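NOTA DE PRENSA

El alumnado del Taller Stangate presenta un brazo robótico que recoge dados

6 de agosto de 2022

El Taller Stangate de robótica abre mañana la inscripción para su segundo curso de manipulación con brazos de bajo coste, tras cerrar la primera edición con la presentación de Drita, el proyecto final del grupo. Drita es un brazo pequeño, de sobremesa, con una pinza de dos dedos, que los estudiantes han montado, cableado y programado a lo largo del verano.

La tarea elegida para el proyecto es sencilla de explicar: recoger dados repartidos sobre una mesa y dejarlos en un punto acordado. Los alumnos la propusieron después de descartar un tablero de ajedrez, cuyas piezas obligaban a cambiar la forma de los dedos para cada altura. Un dado tiene siempre el mismo tamaño, pero puede quedar girado en cualquier ángulo, y la pinza debe orientarse antes de cerrar.

"El primer mes se fue casi entero en la muñeca", explica Gunvor Granström, responsable del curso. "Llegaban al dado sin problema y lo empujaban con el dedo. Hubo que volver a calibrar los servos y aceptar que el brazo tenía que bajar más despacio en el último tramo."

El grupo ha trabajado en equipos de 3 personas. Cada equipo se ocupó de una parte del proyecto -- estructura, electrónica, control -- y rotó a mitad de curso, de modo que todos los participantes han pasado por el banco de montaje y por el ordenador. Las piezas blancas del brazo y de su base, con sus paneles calados, se rediseñaron varias veces para aligerar el conjunto y dejar acceso a los tornillos.

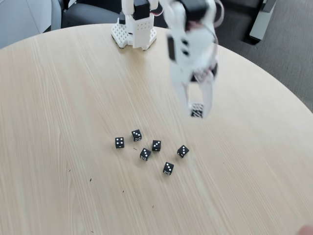
Tiempo de lectura: 3 minutos

Las pruebas se hacen con dados negros de puntos blancos sobre una mesa redonda de tono claro. El contraste facilita la localización de cada pieza, aunque los equipos comprobaron que las sombras movían el punto de agarre calculado, y terminaron corrigiéndolo en el programa. Los dados se sueltan sin orden y no se recolocan entre un intento y otro, salvo que alguno caiga al suelo.

El reglamento interno del curso fija 10 intentos por equipo y sesión. Se anota si la pinza alcanza el dado, si lo levanta y si lo deposita en su sitio, y cada fallo se describe en el cuaderno de trabajo con el ajuste que se prueba después. Esos cuadernos se entregarán a los alumnos de la segunda edición como material de partida, junto con los archivos de las piezas y el esquema de conexiones.

La firma Skendlow ha cedido los servos y el cable. Grewal, tienda local de juegos de mesa, ha aportado los dados y expondrá el brazo en su local durante la segunda quincena de agosto. El público podrá ver el funcionamiento de Drita en pases de alrededor de 20 minutos, atendidos por miembros del grupo.

"Nos interesa que vengan también personas que no han programado nunca", señala Granström. "De los que empezaron en esta edición, muchos no habían abierto un servo ni sabían soldar."

La segunda edición constará de 10 sesiones y seguirá la misma organización por equipos. No se piden conocimientos previos. Como novedad, se dedicarán 2 sesiones al cableado, que en el primer curso se resolvió con prisas y causó varias averías en las articulaciones. El proyecto final lo decidirán los propios alumnos en la sesión 4.

Las solicitudes se recogen en la secretaría del Taller Stangate, en horario de tarde, hasta completar el grupo. Los medios que deseen asistir a uno de los pases o entrevistar a los participantes pueden concertar la visita en la misma secretaría.

Contacto de prensa: Gunvor Granström, Taller Stangate de robótica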